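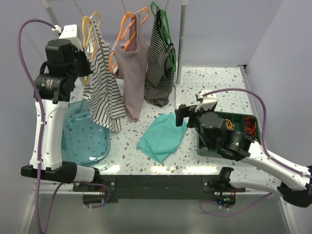
Two arms, one clothes rail: the laundry setup at Keltska.

I've been pestering Darren Gosling for a look at the new Tirnanano release ever since he let slip they were rewriting the planner, and it's finally out (6 Apr 2025, if you're keeping track of version notes). So I drove over to Keltska and got the tour!

Tirnanano is the software that decides what each arm does next. The old version planned both arms together as one big problem, which was safe but slow, and one arm would often sit there while the other finished up. The new one gives each arm its own plan and only makes them talk when their paths might cross. Darren says the test suite is up to 3,324 simulated runs now, and the merge that finally split the planner touched 54 files. He looked tired just telling me that.

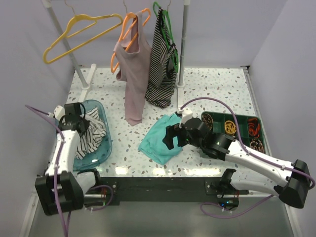
Cloth is still the hard part, of course. A shirt on a hanger has a shape you can sort of guess at, but once it's in a heap the perception code has to pick a grasp point from whatever folds happen to be on top. Carol Inskip, who looks after that side, trained the new grasp picker on 1,044 labeled heaps and wants another 500 before she'll call it done (I'd have quit at 500, period).

There's a replay tool too, and I loved it – you can scrub back through a run and see which grasp points got rejected and why. It ships with this release. Support for a third arm has slipped to August.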